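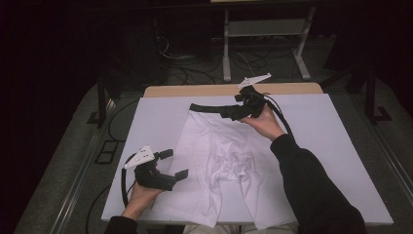 Do you really need to fold boxer briefs? You don't need to, but they take up far less room in the drawer if you do, and the pair you want is easier to find.

Folding morning fills up at Tosach

April
By Liis Krūmiņa

I went along to the folding morning at Tosach thinking I'd stay for a coffee and be home by 10. I left at lunchtime with a bag of my own pants folded into little parcels, and I'm still a bit pleased with myself!

It's free, it's upstairs, and you bring whatever is sitting in your clean pile at home. Rasa Ots runs it and she starts everybody on underwear (small, forgiving, and if it goes wrong you just shake it out and have another go). Boxer briefs come first. Lay them flat with the waistband away from you and smooth the front with the side of your hand, which takes longer than you'd think as the fabric at the crotch always wants to pucker. Then one side goes over to the middle, the other side on top, legs up to meet the waistband, and tuck.

My first three looked like bread rolls. Rasa's advice was to pull the waistband straight before touching anything else, and after that they came out much flatter. She also likes a plain, hard board to work on, and I have to say I'm converted. I've always folded on the bed and the duvet just swallows the creases.

We moved on to T-shirts after the break and then fitted sheets, about which I will say very little. The man next to me from Husar had one that beat both of us.

More than 80 people have put their names down since the mornings began, so there's now a second group starting at 16:00 for anyone who works earlier in the day. Bring five or six things, clean please, and a bag to take them home in. Socks are getting their own morning next month, and I've already got a drawerful waiting.

Related items
Brusow launderette to open later in the evenings
Hundetti swap shelf: winter coats wanted
500 odd socks and where they went
Husar sewing circle looks for a bigger room

Contact the news desk | Copyright Tosach Local News | Back to top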